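Leave Some Water for the Toads
by Ermira Ristić
6 March 2020

Every spring I receive the same question from people who walk in the Samine meadows: why are the old ponds so ugly? They mean the shallow ones, with mud on the sides and dead stems in the middle. The new pond near the Brasmont road, with its stone border and deep clear water, is liked by everybody. I want to defend the ugly ones.

The plan for this year gives money for 11 more ponds in the valley. I am glad about this. But I have read the drawings, and nearly all of them show the Brasmont type, deep and permanent, with steep banks. Such a pond keeps water in August, and people take this for success. It also keeps fish, if somebody puts fish there, and somebody always does. A toad which lays its eggs in temporary water has little to gain from it.

In the Sotelo pasture we have the opposite case. The ponds there are hardly more than wet hollows, made by cattle and by an old clay digging. In a dry year half of them are gone before summer. Still, our night counts gave 333 calling males in Sotelo last season and 23 at the Brasmont pond. I do not say that one count proves everything. I say only that it should be read before the machines come in April. 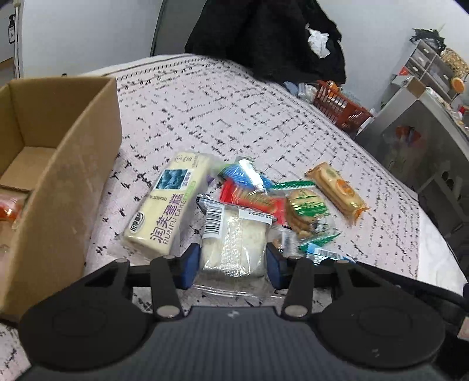 Packaged pastry, cookies and a long RUNFU CAKE package on a pink quilt.

The second matter is grazing. Many friends of nature believe that a fence around a pond is a kindness. For two or three years it looks so, and the flowers are beautiful. Then the willows arrive, the water lies in shade and stays cold, and the tadpoles grow too slowly. A few cows, brought in at the right time, do this work better than we do with our saws. I know that the farmers at Clumness have offered their animals, and that their letter has no answer yet.

I understand the wish to have something nice to show. A visitor path with a bench costs money, and it is easier to ask for money when there is a blue pond in the brochure. But the site was protected for its amphibians — the decision says this in its first paragraph — and a brochure should come after them.

My proposal is modest. Build four deep ponds, dig the others shallow, and let the cattle reach them. Then count again for three seasons before more is decided.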